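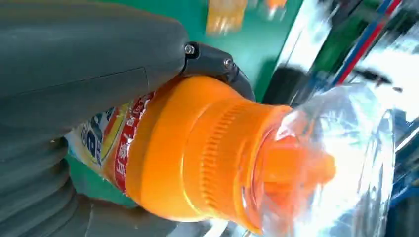 Wrist camera view: gripper, bottle with orange cap, clear plastic film

Etine Gripper Module – Demonstration Unit

The Etine is a gripper module for handling bottles and other packaged goods. It mounts at the end of a robot arm and comes with a small wrist camera, so the operator can follow each grip on a screen from close up. A black bracket, fixed with screws, sits at the narrow end of the gray housing. The lower part of the housing is ribbed like a bellows.

See it at work

We are holding an open day at our Drirthorpe workshop on Oct 6, 2023. The cell will run capped bottles and clear plastic film, both of which are hard on cameras because of the glare. Visitors can watch from the rail or follow the wrist view on the monitor next to the cell. There are 2 sessions, one in the morning and one after lunch. Each takes in the full handling routine and a tool change, with time for questions at the end.

You are welcome to bring your own bottles or pouches. Please send us the dimensions first – the fingers need to be set before the session starts, and we can't change them halfway through.

What is supplied

Gripper module with mounting bracket
Wrist camera and cable
Kotian control box
Setup guide, printed
Spare screws for the bracket

Rated payload: 2000 g
Cable length: 400 cm
Warranty: 2 years

The Kotian control box is also sold separately. Older Matholm boxes will run the gripper but do not show the camera view.

Orders placed at the open day ship in February. For a quote, use the contact form and tell us which arm you have.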